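Hanging Stock in a Small Space

Anyone who has sold clothes from a stall knows the hanging takes longer than the selling. The owner of Covevia, a small children's and adults' clothing shop in Grudport, has been doing it for 12 years, first at an outdoor market and now from a single room with a display corner at the back. We spoke in January 2024, when the holiday stock had been cleared and the racks were being put back together.

The shop carries 566 pieces when it is full. Most of them stay folded on shelves. Only a few go up on display at any one time, and those are the ones people ask about.

"When I started out I put everything up," she said. "I had two rails and I packed them until you couldn't slide a hanger. People would pull one shirt and three would come down with it. They'd apologize and leave."

She now hangs things against black fabric, with foam letters pinned to it for color. The fabric came from Kravets, a store two doors down that sells curtain lining and remnants. The first piece she bought was gray, and she took it back after a day because it made the blues look dull.

"Black is easy. It doesn't show pins and you can move things without leaving marks. The letters I change when I get tired of them. Kids come in and try to read them out, so that keeps them busy while somebody looks at coats."

The display uses black rods, with the stock hung where there is room for it. Getting the hangers to stay put on them took some trial and error. A hook on a smooth rod will travel to the lowest point, and when the door opens in winter everything swings.
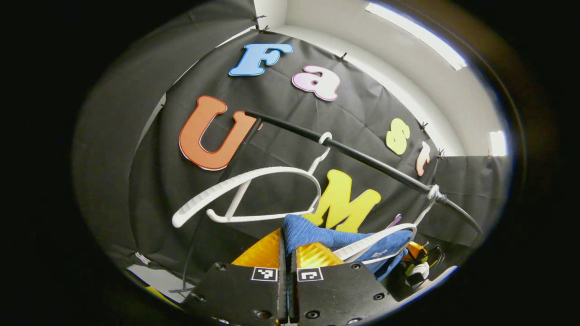
She tried rubber bands first. They held for a few weeks and then dried out and snapped. After that she tried tape, which left glue on the rod and on her fingers. These days she keeps plastic cable ties and a roll of wire in a drawer under the register.

"A tie is fine if you're leaving something up for the season. If you're going to take it down in a couple of days, use wire. You can twist it off with your hands. With a tie you need cutters, and then you have to go and find the cutters."

Her stock comes mostly from a wholesaler called Stondomex, which delivers in flat boxes. Everything arrives creased. She steams the cottons the same day and leaves the heavier things to hang overnight before she decides whether they need anything. Corduroy she steams from the inside only, with the garment turned out, then brushes it in one direction when it has cooled.

"If you press cord from the front you flatten it and it goes shiny. I ruined a pair of pants that way my first winter. I wore them myself in the end, to paint in."

Corduroy has been her best seller among the jackets for two years running. In December she sold out of brown and dark green and was left with blue, which started to move after she brought it forward from the back shelf. She prices most of the jackets at $70 and does not mark them down until spring. Tags stay on and go inside the garment, hung from the neck, so the front can be seen without a piece of paper across it. Customers who want the price have to open the jacket, and she says that is no bad thing, as they feel the cloth while they look.

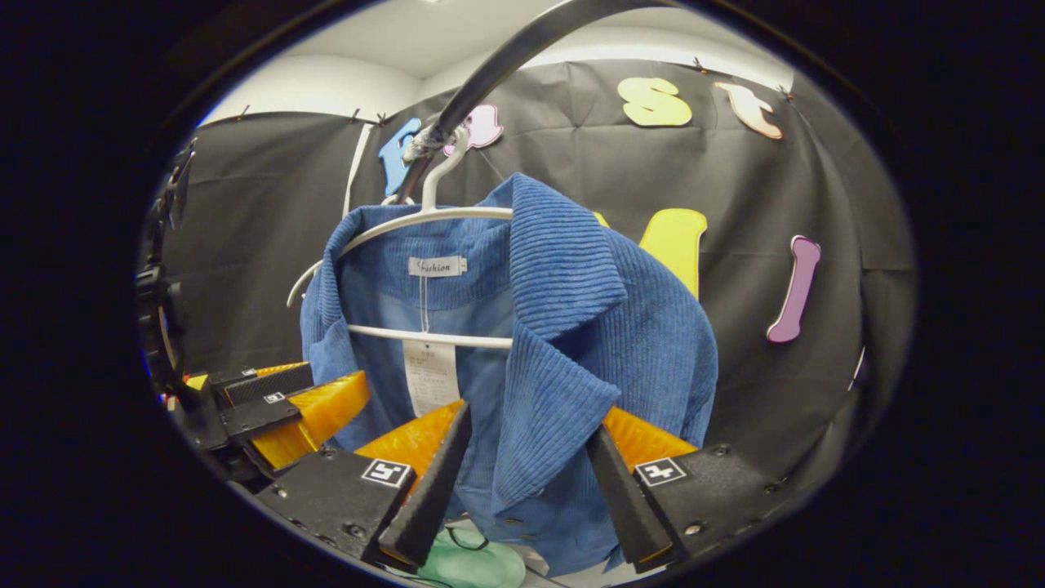

Do you use plastic hangers for everything?

"For display, mostly. They're light and they wipe clean. I have wooden ones for the heavy winter coats, but those live on the floor rail. What I look for is a bar across the bottom, so I can put a scarf or a pair of pants on the same hanger if I need to. The very thin ones from the dry cleaner I throw out. They leave a point in the shoulder and you can't get it out without steaming."

She changes the display once a week, in the morning before opening. The pieces that come down go back on the shelf, folded, with the newest at the bottom. The next job is the floor rail, which has a loose wheel and has been propped on a piece of cardboard since before the holidays.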